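Ticket 121: left gripper pose jumps during two-handed recording
Project: Bulum (student manipulation project, Ustdale)
Component: hand-held grippers, marker tracking, Tirnov recorder
Priority: high
Status: closed, with one follow-up

Summary
The tracked position of the left gripper jumps sideways in the middle of an episode and comes back a moment later. The right gripper stays clean. Episodes with a jump fail the export check and can't be used for the class training set. First reported in August by the afternoon group.
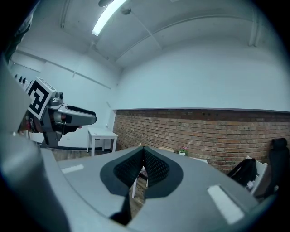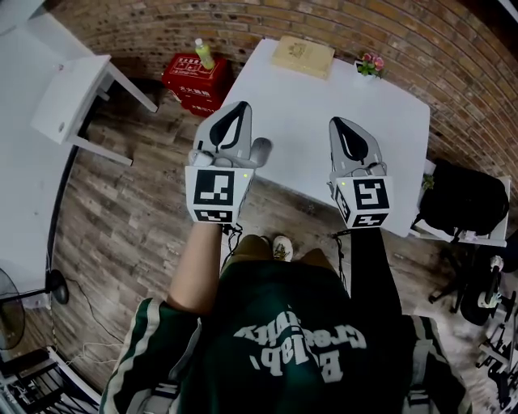 Top: wide-angle view from one gripper with the other at left. Bottom: both grippers over the table, head view.

Setup
Two hand-held grippers, one operator, white table by the brick wall. Each gripper has a marker block and its own wide-angle camera. A head view is recorded alongside. All streams go to the Tirnov recorder on the lab PC. Poses are solved after the session with the Kuster solver, default settings.

Expected
Both gripper paths continuous from start to stop.

Observed
Left path steps to one side, holds for several samples, then steps back. Gripper opening values are normal the whole time. No dropped images in the recorder log. The jump does not line up with the fingers opening or closing.

Log

Entry 1
Restarted recorder and PC. Repeated the pick-and-place task. Jump still present. Not a stale session.

Entry 2
Suspected clock offset between the streams. Tapped the two grippers together at the start of an episode and compared the contact in all views. Contact lines up. Clock offset ruled out.

Entry 3
Swapped the USB cables left to right. Fault stayed with the left gripper. Cables and ports ruled out. Put the cables back in their original ports. Please do this after every swap test, the recorder assigns names by port.

Entry 4
Held both grippers still above the table and recorded with the ceiling light on, then off. Noise goes up with the light off, on both sides, but no jump in either recording. Glare on the marker faces is possible but doesn't explain this fault.

Entry 5
Moved the left gripper slowly through a wrist turn. Jump appears every time at nearly the same angle, when the solver changes from one face of the marker block to the next. Same motion with the right gripper gives a smooth path. The fault is in how the left faces relate to each other.

Entry 6
Opened the Kuster geometry file. The left block entry has the face size from the old block, 2 mm smaller than the one now mounted. The block was replaced before the summer demo and the file was only updated for the right side. Each face solves fine alone, so a static check never shows the error.

Entry 7
Corrected the left entry, re-solved the bad episodes from the raw images. Steps are gone in all of them except one. In that one the operator's sleeve covers most of the left block during the reach, so the solver has nothing to work with. Marked it as rejected.

Entry 8
Recorded a fresh test, 2000 samples, with wrist turns in both directions. No steps on either side. Export check passes.

Root cause
Wrong face size for the left marker block in the geometry file.

Fix
Geometry file corrected and committed to the Bulum repository. Old file kept under archive with the block's install month in the name.

Instructions for all groups
Pull the new geometry file before your next session. Do not edit it on the lab PC, changes there are overwritten at login.
Re-solve any two-handed episodes recorded since the block was replaced. Raw images are fine, nothing has to be recorded again unless the block was covered.
After any change to a marker block, measure the faces with calipers and do the slow wrist turn from Entry 5 on both sides.
Keep sleeves pushed back from the marker blocks.

Follow-up
The export check reports a jump only as "path invalid" and gives no side or sample number. Requested a clearer message and opened a separate ticket under Tirnov. Closing this one.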